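My aunt kept her good sofa under plastic until she was 89, and I used to think that was sad. Now I own a pale couch, and I understand her completely.
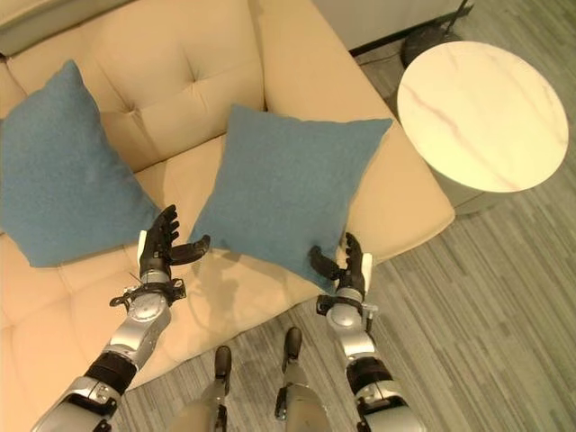
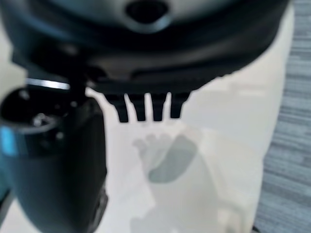 *By Ailbhe Kinsella | July 17, 2019*

A good sofa turns its owner into a museum guard. I have eaten soup standing up. I have asked grown men to check their back pockets for pens - and meant it. My old brown couch cost me 17 dollars and forgave everything. I gave it to my brother, who naps on it with his boots on.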